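About Wurnar Toy and Linen Repair

Wurnar is a repair shop in Jikville. We mend soft goods: stuffed toys, quilts, baby blankets, curtains, cushion covers and table linens. We also do a small amount of work on canvas bags and backpacks. We do not repair leather, shoes or upholstery that is fixed to furniture.

The shop was started by Abundio Montes, who had worked as a tailor in town and kept getting asked to fix things that were not clothes. He took the jobs home at first. When the back bedroom was full, he rented the front half of the old Orozco dry goods building on Mill Street, and we are still there. The cutting tables came with the lease. Most of the sewing machines did not.

Who we are

Abundio still does the quilts and anything with hand stitching. He is in the shop in the mornings.

Cirilo and Rigoberto Mendoza are brothers. Cirilo handles stuffed toys, including restuffing, seam repair and replacement of ears, eyes and noses. Rigoberto runs the machines and does curtains, hems, zippers and bags.

Horacio Paredes works the front counter and writes the estimates. If you call, you will most likely talk to him.

Wayne MacDonald does our pickups and drop-offs and keeps the books. He also looks after the thread wall, and he would like it known that the thread is in color order for a reason.

How the work is done

Every item gets a ticket when it comes in. The ticket lists what you asked for, what we found, and the price. We check seams, lining and filling before we quote. If we find something you did not mention, we call you before doing anything about it. Please give us a phone number you answer.

Small repairs are usually ready within a week. Quilts take longer, up to 30 days, depending on how much of the backing needs to be replaced. We get busy from Thanksgiving through the end of the year and slow down again in February, so if your job is not urgent, that is a good month to bring it in.

We match fabric as closely as we can. Old plush is hard to match because the pile wears down and the color fades. We keep a bin of aged fabric for this, and sometimes a patch from the bin looks better than new cloth. You can look through it with us and choose. If you want a patch that stands out on purpose, we can do that too.

Stuffed toys are filled with polyester unless you ask for something else. We can save the old filling and return it to you, or put part of it back inside with the new. Several customers have asked for a small pocket of the original filling to be left in the chest. We do this at no charge.

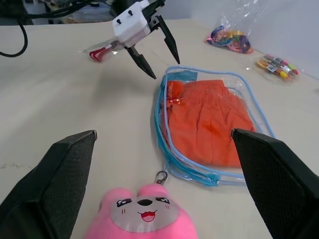
Prices

The minimum charge is $12. A simple seam on a toy or cushion is normally the minimum. Full restuffing of a small toy is $37. Curtains are priced by the panel and quilts by the hour. We ask for a deposit on any job over $100, and the rest is due at pickup. We take cash, checks and cards.

If we do the work and the same seam opens again within a year, bring it back and we will sew it again for free. This does not cover new damage. Dogs are new damage.

Cleaning

We do not wash or dry clean. Items should be clean when you bring them in. For quilts and curtains we suggest Taseck Cleaners, two doors down, who will send your order over to us when it is finished if you ask them to. Tell them it is for Wurnar so that it gets the right tag.

Classes

Rigoberto teaches a mending class in the shop on Saturday afternoons. It covers threading a machine, closing a seam by hand, sewing on a button so it stays, and putting in a basic patch. Bring something that needs fixing. The class is limited to six people and children over ten may come with an adult. Sign up at the counter.

Prices and class details on this page are current as of Jan 1, 2023.

Hours and location

We are open Tuesday through Friday from 9 to 5 and Saturday from 9 to noon, except for the class. Closed Sunday and Monday. Parking is behind the building. Use the side door if you are carrying something large, and ring the bell so that Horacio can unlock it.

Items left more than 90 days after the ready date may be donated. We will call at least 2 times first.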